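面团为什么会长大？
——给小朋友的厨房小课

作者：Leopold Zwahlen

小朋友们，你们好。我住在一个小镇，名字叫 Gisten。我不是中国人，我学中文已经很多年，但是有时候还会写错，请你们原谅我。我的工作是烤面包。我的面包房很小，镇上的孩子放学以后常常从门口走过，他们把鼻子贴在玻璃上看。有一个女孩问过我：“面团自己会动吗？”我觉得这是一个很好的问题，所以我写了这篇文章。

面团里面住着谁？

面包的材料很简单：面粉、水、盐，还有酵母。前面三样你们都认识。酵母是什么呢？酵母是一种很小很小的生物，它不是动物，也不是植物，它和蘑菇是亲戚，都属于真菌。一个酵母小到我们的眼睛看不见，要用显微镜才能看见。它的样子是圆圆的，或者有一点儿像鸡蛋。

在商店里，你可以买到干的酵母。它们看起来是浅棕色的小颗粒，好像沙子。这时候的酵母是在睡觉。它们没有死，只是没有水，所以不工作。你给它们温温的水，它们就慢慢醒来。

醒来以后，酵母第一件事就是吃东西。它喜欢吃糖。你可能会说：“可是我们没有放糖呀！”对，很多面包不放糖。但是面粉里面有淀粉，淀粉好像一条很长很长的链子，是用很多小小的糖连起来的。面粉里还有一种帮手，叫做“酶”。酶遇到水以后，就像一把小剪刀，把长链子剪成短的，这样酵母就有糖吃了。

酵母吃了糖，会放出一种气体，名字叫二氧化碳。你喝汽水的时候，那些往上跑的小泡泡，也是二氧化碳。酵母同时还会做出一点点酒精，不过不用担心，面包进了烤箱，酒精大部分就跑掉了。

气体为什么不跑出去？

这个问题比较难，我小时候也不懂。你想一想，如果你往一杯水里吹气，泡泡很快就上来，“啪”的一声就破了。为什么面团里的气体可以留在里面呢？

秘密在面粉里。小麦面粉里有蛋白质，遇到水，再用手揉一揉，这些蛋白质就互相拉住，变成一张有弹性的网。这张网叫做面筋。每一个小气泡都被面筋包着，好像一个很小的气球。酵母放出的气越来越多，小气球就越来越大，整个面团也跟着变大。

这就是为什么我们要揉面。刚开始揉的时候，面团很粗糙，会粘手，一拉就断。揉了一会儿，它变得光滑，也比较听话。在我们面包房里，我让学徒做一个检查：拿一小块面团，用手指慢慢地把它拉开，拉成薄薄的一片。如果它可以变得很薄，光能透过来，还没有破，那么网就织好了。如果马上破了，就再揉一会儿。

用大米粉或者玉米粉做面团，就没有这张网，因为它们没有面筋。所以用它们做的面包常常比较矮，比较密。
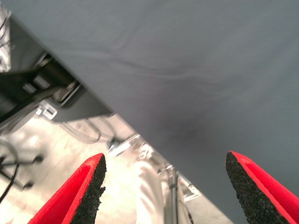 酵母喜欢什么样的天气？

酵母和你们一样，太冷了就不想动，太热了也受不了。在冰箱里，它工作得非常慢。在温暖的厨房里，它工作得很快。如果水太烫，酵母就会死，面团就不会长大了，等多久也没有用。所以水要温，不要烫。怎么知道呢？请大人先试一试水，觉得像给小宝宝洗澡的水，那就合适。

我的奶奶住在山上，那个地方叫 Wudberg，冬天很冷。她把装面团的盆放在炉子旁边的椅子上，不是放在炉子上面，上面太热。盆上面盖一块湿的布。为什么要盖布？如果不盖，面团的表面会变干，变成一层硬皮，里面的面团想长大，可是硬皮不让它长大。

冬天我在家里做面团，有时候要等3个小时。夏天不用那么久。看钟不如看面团，面团长到原来的2倍大，就可以了。

还有一个检查的办法，我很喜欢。手指沾一点面粉，轻轻按进面团里，再拿出来。如果小洞马上就没有了，面团还要再等。如果小洞慢慢地回来一点，可是还留着一个印子，就是刚刚好。如果整个面团都塌下去，那就是等得太久了。孩子们都抢着按，我只好说，一个面团只能按一次。

盐做什么？

盐让面包有味道，这个大家都知道。可是盐还有别的工作。它让面筋的网更结实，也让酵母慢一点。没有盐的面团长得很快，味道却很淡，也容易塌。我有一次忘了放盐，面包看起来很漂亮，我的邻居 Reisinger 咬了一口，什么话也没有说，把剩下的给了他的鸡。

放盐的时候，最好不要把盐直接倒在干酵母上面，让它们待很久。把盐和酵母放在盆的两边，再一起搅拌，就没有问题。

进烤箱以后

面团进了烤箱，还会再长大一次。刚开始的几分钟，里面越来越暖和，酵母很高兴，拼命工作。气体遇到热也会变大。所以面团会突然高起来。我们面包师傅很喜欢看这个时候，我做了很多年，现在还是要蹲下来看。

然后温度继续往上走，酵母就死了，它的工作做完了。面筋的网变硬，淀粉吸了水也变硬，面包就站住了，不会再塌下来。水在100度的时候会变成水蒸气，所以面包里面还是软的、湿的，外面却干了，变得比里面热得多。外面的糖和蛋白质在很热的时候变成棕色，香味也出来了。这个变化有一个名字，叫“美拉德反应”，烤肉和炒咖啡豆也有。

面包烤好了以后，你把它切开，会看到很多小洞。现在你知道了，每一个小洞都是以前的小气球。有的洞大，有的洞小，都没关系。不过请你们不要马上切，面包还很热的时候，里面会粘在刀上。要等它凉下来。我知道这个很难。

一个小实验

你可以和爸爸妈妈一起做这个实验。需要的东西：一个干净的小瓶子，一个气球，一小包干酵母，5小勺糖，半瓶温水。

先把气球吹大，再把气放掉，这样它会软一点。把温水倒进瓶子里，放糖，摇一摇，让糖化开。然后放酵母，再轻轻地摇。把气球套在瓶口上，套紧一点，放在温暖的地方。

过一段时间，水面上会出现泡沫，气球会慢慢站起来。气球里面就是酵母放出来的气体。如果没有变化，可能水太冷，也可能水太烫，或者酵母太老了。看一看包装上的日期，换一包再试。

你还可以做两个瓶子，一个放在温暖的地方，一个放进冰箱，比一比哪个气球大。把看到的事情画在本子上。做完实验以后，瓶子里的水不要喝，倒掉就可以。气球也要收好，不要给很小的弟弟妹妹玩。

几个孩子问过我的问题

“没有酵母的时候，古时候的人怎么做面包？”
面粉上本来就有一点野生的酵母。把面粉和水放在一起，每天加一点新的面粉和水，过几天就有泡泡了，闻起来有点酸。这叫老面，也叫酸面种。我面包房里有一罐，它的名字是 Firnel，已经养了20多年，比我的学徒年纪还大。

“馒头和面包一样吗？”
它们的面团很像，也都可以用酵母。馒头是蒸的，面包是烤的。蒸的时候，外面不会那么热，所以馒头是白色的，没有棕色的硬皮。

“面团可以生吃吗？”
不可以。生的面粉里可能有细菌，肚子会疼。我知道面团很好闻，但是要等到烤熟了才吃。

“蛋糕里也有酵母吗？”
大部分没有。蛋糕常常用泡打粉，或者用打出很多泡泡的鸡蛋。泡打粉也会放出二氧化碳，但是它不是活的东西，不用吃糖，也不用等那么久。

如果你们还有别的问题，可以请老师帮忙写下来，寄到我的面包房。我写中文有一点慢，五月我的学徒要放假，我一个人看店，回信可能会晚一些。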